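Home > Tidying and Storage > Small odds and ends

What do you do with a pile of stuff that doesn't belong together?

Asked by Anum Magsi, April 2026
3 answers

I have one spot where everything ends up. It's the floor by the back wall of our spare room, and at any given time there's a shoe, a screwdriver, a stuffed toy and some plastic part from something I no longer remember buying. None of it is trash as far as I know. None of it goes with anything else either.

I've tried sorting it by type and I end up with a lot of piles with one thing in them. Then I get tired and push them back together. Last time I bought a set of clear boxes with dividers from Skenden and labeled them, and after two weeks all the boxes had the wrong things in them because I couldn't remember what "misc. hardware" was supposed to mean.

What I want to know:

Is it better to use one big bin or several small containers for this kind of thing?

Do you put things like tools and toys in the same bin for the time being, or is that asking for trouble?

What goes on the wall and what stays on the floor? We have room for a basket and some hooks but I haven't put anything up yet.

The room has a hard floor, no closet, and one shelf that is already full of books. I can spend 40 dollars, maybe a little more. I don't want to buy furniture.

Answer 1
Refugio Robles
Marked as helpful by the asker

One bin. I would not start with small containers, you already found out why. Dividers are good when you have a lot of the same thing, like screws or crayons. With a mixed pile you spend all your time deciding.

Get a plain plastic bin with no lid, in a color that stands out from the floor. Red on a dark floor is easy to see and you won't kick it. No lid matters more than people think. If there's a lid, things get set on top of the lid, and then you have a pile again with a bin under it.

Then go in this order.

Biggest thing first. Shoes go in before anything small, or they end up balanced on top and fall out. If you have the other shoe, find it now and take both to wherever shoes live. If you don't, the single one goes in the bin and stays there until the other one turns up.
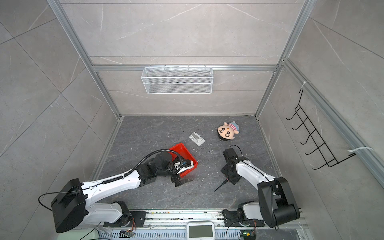 Soft toys can wait until last. They squash, so they fit in whatever space is left, and they keep the hard things from rattling when you carry the bin. If the toy belongs to a kid who is going to ask for it tonight, leave it out altogether and walk it to the bedroom.

Screwdrivers and anything else long and thin should be the first thing you pick up off the floor, even if they don't go in the bin. Someone will step on it. I keep mine out of the mixed bin completely. A jar or a mug on the bookshelf is fine for one or two tools, and if you have more than that you have a tool collection and it needs its own place.

For the mystery plastic parts, give each one a piece of masking tape with the month on it. Write "December" or whatever it is. If you come across it again half a year later and still don't know what it's for, it goes. I have done this for years and regretted it once, over a battery cover for a Clodel radio. The radio works with tape over the back.

The bin gets emptied on a fixed day. Mine is the night before trash pickup. You take each thing out and walk it to where it belongs, one trip per room. It takes me less time than the news. If you skip a week it's fine, if you skip a month you will be asking this question again.

As for tools and toys together, it depends who reaches in. Adults only, no problem. If small kids use the room, don't do it.

Comment from Anum Magsi: Thank you, this is clear. The tape idea is good. The screwdriver is from my brother's set so I'm going to mail it back to him.

Answer 2
Svenja Baumgart

I mostly agree with the answer above but want to add something about the wall, because that part of the question was skipped.

A wire basket is the most useful thing you can hang. Wire and not solid, so you can see what's in it from below — with a solid one you forget, and it fills up with old mail. Pick a long, shallow one if you can. Deep ones turn into a second bin that is harder to reach into.

Hang it where you can get your hand in without a stool, and leave it empty on purpose at the start. Don't fill it on the day you put it up. Use the floor bin for a couple of weeks and see which things keep going in and out. Those are the things that should move up to the basket. In our house it was the dog leash, the flashlight and a roll of packing tape.

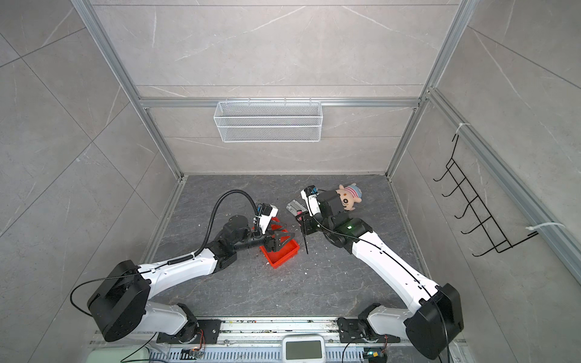

Hooks are for anything with a loop, a strap or a hole in the handle. Don't buy a big rack of them. I bought one with a lot of hooks on it (Avach makes it, but the other ones in the store were much the same) and half of them have never had anything on them. If you have a rail or a pipe to fasten things to, cable ties hold a light rack well enough and you don't need to drill. Use two, one near each end, and pull them tight before you trim the tails. If you only use one, the rack swings every time you take something off it.

If you do have to drill, find out what kind of wall it is first. Tile needs a different bit than drywall, and you have to go slowly. I cracked a tile in my last apartment and it cost me 73 dollars out of the deposit, far more than the basket did.

One more thing, sweep before you put the bin down. When a pile has been in one place for a while there is always a layer of crumbs and little bits underneath, and on a dark floor all of it shows. I sweep every time the bin gets emptied.

On budget, you should be well under your 40. The bin is the cheap part. Check secondhand for the wire basket, they get given away all the time when people redo a kitchen.

Comment from Tahira Durrani: Second the secondhand basket. I got mine for 4 dollars with the hooks still on it. One corner was bent and I bent it back with pliers.

Comment from Anum Magsi: It's drywall on three sides and I rent, so I'll see if the landlord minds. There is a pipe along one side that might work for the cable ties.

Comment from Svenja Baumgart: Check that it isn't a heating pipe before you use plastic ties on it.

Answer 3
Gwilym Mathias

just throw it all out. if you haven't used it in a month you dont need it. I did this with 7 bags from the garage and didn't miss any of it except the ladder key

Comment from Refugio Robles: She said there's a shoe in there.

Comment from Gwilym Mathias: one shoe

Related questions
How do I keep a toy bin from taking over the living room?
Ghanem shelf brackets on a plaster wall, are they strong enough?
Where do you keep shoes with no closet?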